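Skedness members' desk: what the new supplier portal changes

July 25, 2021

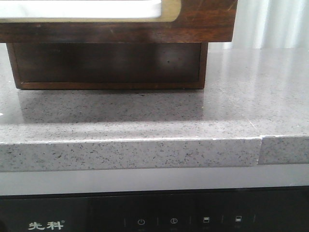

The Skedness trade association has 617 member firms, most of them small wholesalers, and until February each one was sending its supplier records in by email. The association's operations manager has spent the months since then moving them to a shared portal built by Gika.

"The old process had 6 forms and they overlapped," she said. "A firm would give its business number on two of them and the numbers wouldn't match. We had to phone to find out which one was right."

The portal uses a single record per firm. Fields that apply to associate members only are hidden from everyone else, and a record can't be submitted with a required field left blank. Changes to banking details need approval from 2 people at the member firm. She was firm on that point.

"We looked at one approval and a phone call – it was slower and the call was hard to log. Two approvals leaves a time stamp for each."

Demissie, a packaging distributor, was in the pilot group. Its office manager said the import took most of an afternoon, largely on account of postal codes entered with no space. "The error file listed every row, so it was tedious but clear. I'd have liked it to fix the spacing by itself."

Grundholm had a different problem. It keeps about 700 supplier contacts, and the first version of the portal timed out on files that size. Gika now splits large files into batches and processes them overnight. The operations manager said the limit should have been tested earlier.

Member fees are unchanged for this year. The cost of the licence comes out of the existing administration budget, and the association will review it at renewal.

Paper forms will still be accepted from firms that ask for them. "We key them in at our end," she said. "Allow a week."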